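The planner gets 260 milliseconds. If it has not found a path for both arms by then, the software holds them where they are and tries again from a new camera reading. Nuria Wolde, who leads the control team at Rosivell, picked that limit last September after a long run of tests in which longer searches rarely found anything better.

Her group works on kitchen chores. Two arms share one set of joint limits, one map of the counter and one queue of tasks, all kept by a program called Gudeta. Metal gives it the most trouble. A steel sink throws light back at a depth camera, and the map fills with holes and phantom walls. Dark polished stone is nearly as bad.

Rogério Toledo wrote the part that cleans this up. His code compares each new reading with the last 19 and throws out points that jump around. What survives goes to the planner with a score attached, and the arm slows down wherever the score is low.
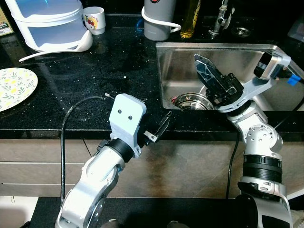 Why not just map the kitchen once and reuse the map? Kitchens change too often for that, so Gudeta keeps only the fixed parts, such as counters and walls, and rebuilds everything else as it works.

The two arms are planned together, which costs time. An earlier version planned one arm first and treated it as an obstacle for the other. It was faster, but the second arm often had no way through and waited. Bontu Feyisa spent most of the winter on the joint version, and she still keeps the old one as a fallback.

Testing happens mostly at night. A replay tool named Broron feeds more than 2000 recorded runs through each new build and lists every case where the planned motion differs from the one before. Feyisa reads the list in the morning. Most entries are harmless changes in elbow position. The ones near the faucet she checks by hand, and those decide whether the build goes onto the arms that day.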